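# Scripted demos in simulation all come out the same. How much variety is enough?

**posted by gravelpit_sums, July 2026**

I'm putting together a set of examples for a pick-and-place policy, all in simulation for now. One arm, one tray, one small thing to be picked out of the tray. I started with a scripted expert on the grounds that it doesn't get bored or want lunch. It recorded 35 episodes overnight and I came in feeling very pleased with myself.

Then I played them back. They are the same episode 35 times. The arm comes over the tray, points the gripper down, descends, closes, lifts. The object moves by a whisker between runs and the arm follows it by a whisker. The policy I trained on this does beautifully until the tray is turned by more than a nudge, at which point it reaches with great confidence for where the object used to live.
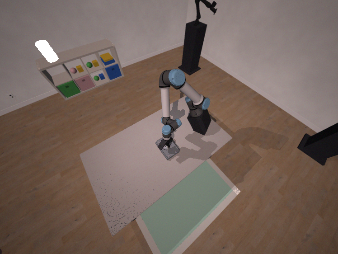

So I've been driving the arm by hand with a controller, and those episodes are varied in the sense that a dropped plate is varied. I overshoot and hover. In 9 of them I went down, came up again to have a think, and went down somewhere else. Do I keep those? Do I clean them up? And does it matter that the room never changes? I borrowed the room from the Pillside scene pack, complete with toy shelf, and haven't moved so much as a ball.

I've read the Bendonik notes on collection, which say to "ensure sufficient diversity". Thank you, Bendonik.

---

**tinfoil_kestrel**

Randomise everything. More data. Works for us.

---

**mossandmicrons**

The answer above has the merit of brevity. I'd randomise in order of what the policy gets wrong, and you've told us what that is. Turn the tray through its full range before you touch anything else. Then put the object in the corners and hard up against the rim, where the script will probably fail and teach you something about your script. Leave the toy shelf alone until the tray is sorted, or you won't know which change did what.

On your hand-driven runs, split them up:

- Overshoot and recover: keep. It's the only place in your set where the policy can see what to do after being slightly wrong, and it will be slightly wrong all the time.
- Hovering: trim it. A policy that has seen enough hovering will hover, and it won't be having a think.
- Went down, came up, went somewhere else: keep one if the first attempt plainly missed. Bin it if you just changed your mind. The policy has no access to your mind and will take it as a recommended route.

The cheap way to get recoveries from the script is to shove it. Add a small push to the commanded position partway through the descent, let the script correct itself, and record the correction as the action. Don't record the push as the action. I did that for a whole week and produced an arm with a twitch.

Also, hold back a set of tray angles you never train on. I use 22 and leave them strictly alone. If you test on the angles you collected, you'll get lovely numbers and learn nothing.

---

**old_bhatt_user**

Agree with most of that. Two things from having done this in Bhatt and then moved the lot to Cerness.

Check the lighting before you record anything long. Mine was a single fixed light, so the arm's shadow fell the same side of the tray in every episode. I'm fairly sure the policy was steering by the shadow at least some of the time, as moving the light broke it far worse than swapping the object did. If your cameras are feeding the policy, shift the light between episodes. If it only gets joint angles and object position, ignore me and save yourself an afternoon.

Second, save the random seed and the full start state with each episode. You will want to go back and re-render with a different camera, and without the seed you'll be collecting again from nothing. I have done this 2 times, the second after writing a stern note to myself about the first.

As for how many: plot success on the held-back angles as you add episodes. When the line goes flat, stop collecting and look at the failures. Mine were mostly the rim.

---

**gravelpit_sums**

Cameras are feeding the policy, and the light has never moved. I'll go and look at the shadows. Tray rotation is running now with the push added, and I have trimmed the hovering, of which there was a humbling amount.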